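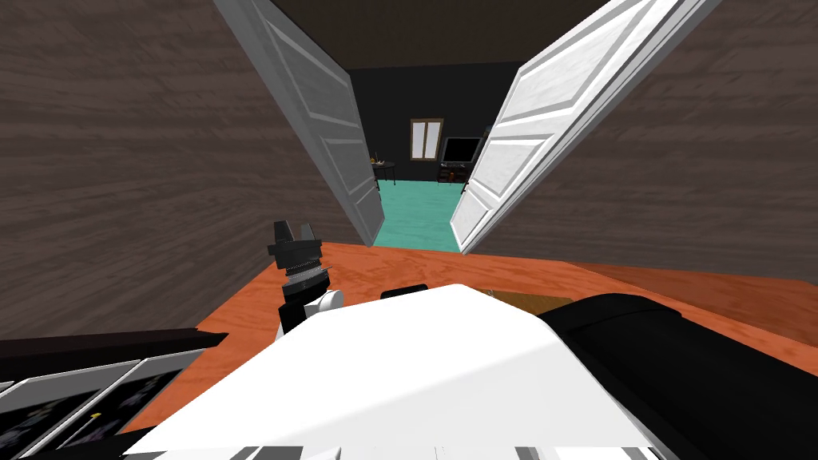 Jemau is a table of scar ratings. It holds 609 healed surgical scars from 447 adults seen at the Haverford outpatient clinics, each scored by people looking at the scar in person, with the angle of the scar recorded against the skin tension lines of that part of the body. Surgeons have been told for a very long time that a cut running with the tension lines heals to a thinner scar than one running across them. If skin had a grain as plain as the streaks on the brown walls either side of that open doorway, slanting toward the opening on the left, then measuring the angle would be a matter of holding up a protractor. Skin does not have that. The published line maps disagree with each other, in places badly, and the angle column in this table depends on which map you believe. Please read the section on angles before you use it.

Version and status

This file goes with release 3, posted 22 June 2019. Release 2 had the left and right forearm codes swapped for one clinic and should be deleted wherever you have it. Release 1 was a spreadsheet passed around by email and was never meant to be called a release.

What is in the folder

scars.csv – one row per scar
ratings.csv – one row per scar per rater
raters.csv – one row per rater, with job and years in practice, no names
maps.txt – which tension line map was used for which body region
changes.txt – what moved between releases
README.txt – this file

There are no photographs of scars in the folder. We took some, under three kinds of lighting, and the same scar looked like a success or a failure depending on where the lamp was. Anyone who wants to train an image model on surgical scars will have to go elsewhere, and I would ask them some hard questions about their lamps.

How the scars were chosen

Patients were invited at a routine follow-up visit at least a year after surgery. They had to be adults, and the wound had to have been closed with sutures in a straight line or something close to it. Flaps, grafts, and staged closures were left out. So were wounds that had opened and been closed again, which removes the worst outcomes from the table and makes every average in it look better than real life. I argued against that exclusion and lost. It is coded in the intake rules, and there is no way to get those scars back.

People who come to a follow-up visit a year later are not a fair sample of people who had surgery. Some come because they are bothered by the scar. Some come because they are careful about everything. We don't know the balance between the two, and no column will tell you.

If a patient had more than one qualifying scar, all of them went in. Rows from the same patient share a patient_id. Treating the rows as independent is the most common mistake I have seen in drafts sent to me, and it makes small differences look firm. Cluster on patient_id or pick one scar per person.

Columns in scars.csv

scar_id: unique, no meaning in the order
patient_id: unique to a person, no meaning in the order
region: body region, coded as in maps.txt
length_mm: measured with a flexible tape along the scar
width_mm: widest point, measured with calipers
angle_deg: angle between the scar and the nearest mapped tension line, from 0 (along) to 90 (across)
map_used: which line map supplied the line
age_band: ten-year bands, top band open
months_since: whole months between surgery and rating
suture_layer: single or layered, taken from the operative note
dressing: what the patient reported using, see below

The width column is better than I expected. Two people measured the same scar in a side check, and they mostly agreed. Length is worse on the abdomen, where posture changes everything, and we did not fix posture until the second month of intake.

I would not use the dressing column. It is what people remembered a year or more later, and many of them answered with the name of whatever was in the cabinet at home. The Povo silicone sheets turn up a lot, which tells you that people had heard of Povo. It does not tell you how many hours a day they wore one, or if they wore one at all. I have been asked twice to say whether those patients did better. The table cannot answer that and I am not going to pretend it can.

About the angles

The angle was worked out in three steps. A nurse marked the two ends of the scar on a printed body outline. A second person laid a transparent copy of the tension line map over the outline and found the nearest line. The angle between them was read to the nearest five degrees.

Every one of those steps can go wrong. The outline is one body shape and patients come in many. The maps were drawn from different kinds of evidence, and on the cheek, the shoulder, and the front of the knee they point in different directions. Where the maps disagreed we picked one and wrote down the choice in maps.txt. Someone else could pick another and be just as right.

My own view, for what it is worth, is that angle_deg is fit for sorting scars into "mostly along" and "mostly across," and for nothing finer. If your result depends on the difference between 30 and 40 degrees, you don't have a result.
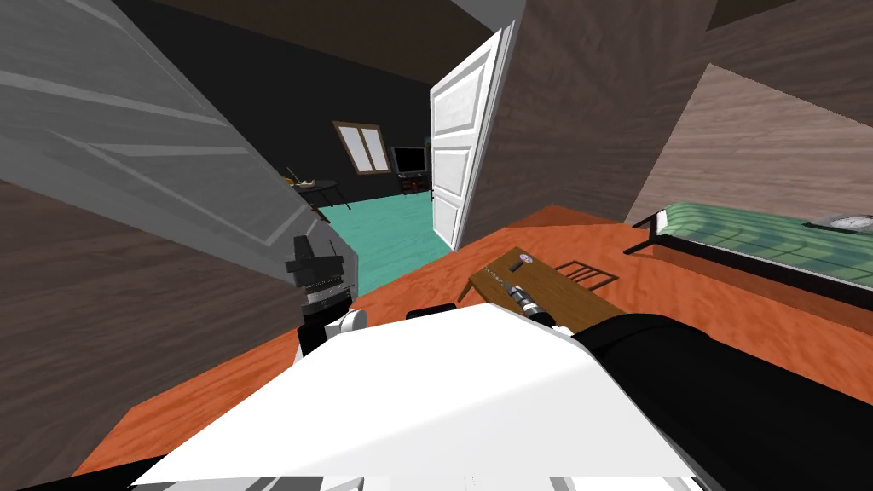 Myrtle Pruitt

The ratings

There were 18 raters: surgeons, clinic nurses, and two physical therapists. Each scar was scored by three of them, working alone, on color, height, stiffness, surface, and an overall mark. Scores run from 1 (like the skin next to it) to 10 (the worst scar the rater can imagine). That last phrase is in the instructions word for word and I dislike it. A burn nurse and a junior surgeon do not imagine the same worst scar.

To see how steady the raters were, 75 scars were scored a second time by the same people after a gap of several weeks. Those rows carry repeat = 1 in ratings.csv. Leave them out of any main analysis or you will count those scars twice. Use them for agreement only.

Agreement was decent for height and surface and poor for color. Color scores also drift with the clinic, and the likely culprit is the room lighting, though we never tested it. One clinic has windows on two sides and another has none. If you must use color, at least put the clinic in the model. The clinic code is in raters.csv, under site.

Patients gave their own overall mark too, in the column self_overall. It often parts ways with the staff mark. I have seen people treat the gap as patient error. I see no reason to. The patient has been looking at the thing for a year and the rater had a few minutes.

Measured stiffness

A subset of scars has a reading from an Altix skin probe in the column probe_kpa. Most rows are blank. The probe was on loan for part of May and went back before intake was finished, so the readings come from whoever happened to be booked in while we had it. The unit was checked against its test block each morning. That is a check on the probe and says little about the hand holding it, and the readings move a good deal with how hard you press. Blank means no reading. Zero also means no reading, in the rows from the first morning. I left the zeros in so that the file matches the paper forms. Drop them.

Things people have claimed from this table

That scars across the lines are wider. On the trunk, yes, in this sample, with the coarse split. On the face I can't see it, and the face is where the maps quarrel most.

That layered closure gives better scars. Surgeons chose layered closure for particular wounds, for reasons that are not in the table. You can adjust for region and length all day and still be comparing different wounds.

That older patients scar better. The overall marks do go down with age band. Older skin around the scar is also more lined and uneven, and the scale asks the rater to compare the scar with the skin beside it. Maybe the scar is better, maybe the neighbor is rougher.

Privacy

Dates were turned into whole months since surgery. Ages are banded. Scars in rare places on the body were merged into wider regions where a single person might have been picked out. Do not try to work out who anyone is, and do not join this table to clinic records without going through your own review board.

Terms

Free for research and teaching. Not for advertising a dressing, a suture, or a device. If you publish, say which release you used and how you handled repeat rows and patient_id, and please put that in the methods section where a reader can find it.

Known problems not yet fixed

Several rows have months_since under twelve, against the intake rule. They look like typing errors on the form, and the forms are being pulled.

The region code for the back of the hand is spelled two ways.

One rater used only even numbers. The rows are real and have been left alone.

Corrections go in changes.txt with the scar_id, the old value, the new value, and the page of the form it came from. Corrections without a form page will be sent back.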